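# Packing Up the Poker Sets

Dudville Games Library lends out board games, card games and a few full poker sets. The sets get borrowed most in May, when school and club fundraisers come up, and they tend to come back mixed. This page covers the cases and how we put them back together before they go on the shelf. Text by Radomir Todorova, Aug 15, 2024.

**The shelf.** Poker sets are on the bottom shelf because they're heavy. A case with 200 chips is more than most people want to lift from above their head. Each one has a tag on the handle with the set number and the loan period, which is 9 days.

**Before sorting.** Open the case flat on a table or on the floor and take out the cards first. Check the deck against the list, then put a rubber band on it. Chips that have gotten out of the tray stay to one side until the rows are done.

**Chips by color.** Each color goes back in its own row, edges lined up. The black case has foam in the lid and a tray for the stacks, with red-and-white chips at the back left and blue-and-white at the front right. The small red dice go in with the chips. White-and-gray ones go in last.

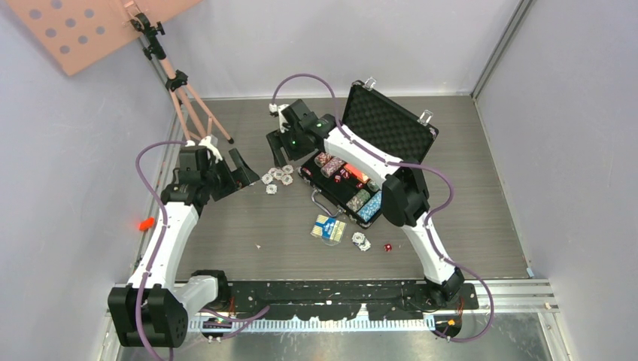
Vasilis Vlachou wrote in to say that the dice should be bagged separately, as they work their way under the stacks and leave the chips sitting crooked. He uses a small zip bag and tucks it beside the cards. We've tried it on set 81 and the rows do stay straighter, so the other sets will get bags when we next order supplies.

**Dirty chips.** Wipe with a damp cloth and a drop of dish soap, then dry them one at a time. Don't soak them. The ones with paper labels will peel.

**Closing the lid.** Press the stacks down with a flat hand first. If the lid doesn't shut easily, a chip is standing on edge somewhere in the tray. Don't force the latches. We replaced 2 last year on the Niltmont set and the new ones don't match.

**Spares.** Extra chips are in the Gero tin behind the desk, along with loose dice and dealer buttons. Take what you need and write it on the sheet.

Sets can be reserved at the desk or by phone. Missing chips aren't charged for, but please tell us when you bring the case back so we can fill the row.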